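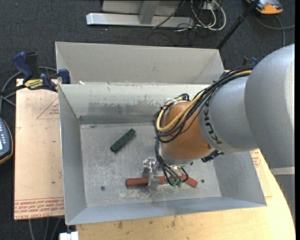
Grube open metal bin by Mindier – my review after 13 months

I put off buying the Grube for ages, mostly because I couldn't get past the idea of paying $200 for what is basically a big gray tub. I had plastic totes! They were fine! Then two of them split in the same winter and I ended up on the Mindier site at midnight reading reviews of bins, like you do.

So I've had mine for 13 months now and it gets used every single day we're in the shop. It holds whatever is waiting to be sorted, mainly bars and chunky blocks, and those are not gentle on a container.

The sloping walls are the best thing about it. They open out toward the rim, so you can get in at an angle and grab something lying on the floor without scraping your knuckles on a straight side. My old totes went straight up and down and anything long would wedge itself into a corner and stay there. In the Grube a long piece mostly ends up flat on the bottom where you can get hold of it. Short pieces are easy too, although they do like to slide down the slope and settle right up against the long ones, so you're moving one to get at the other.

Now, the finish. If you want something that stays pretty, keep looking. The floor is dull gray sheet metal and it scuffs if you so much as look at it. Pale scratches all over, plus a sprinkling of little white speckles that I have tried to scrub out and given up on. None of it bothers me, but I've seen people online get really upset over it, so consider yourself warned. It's a bin. On the plus side, the dull gray makes colors easy to pick out. Red stands out a mile. Dark green is a bit harder on a gloomy afternoon, and I'd put a decent light over it if you have one.

My one real gripe is the round fasteners in the floor. They're small and dark and I'm sure they're doing their job, but grit collects around them and a brush doesn't quite get it out. I use an old toothbrush and a vacuum. A smooth floor would have been so much nicer, Mindier, just saying.

It's also LOUD. Drop a block in from any height and the whole shop knows. I tried a rubber mat for a while, which helped with the noise but bunched up whenever something heavy got dragged across it, so out it went.

Delivery to Ukadville was quick and the box was enormous. No lid included, and as far as I can tell they don't sell one. I did look at the Orkerier bin before I bought this, but it had straight sides and I'd had enough of those.

Four stars from me. I'm ordering a second one in June – same size, same gray.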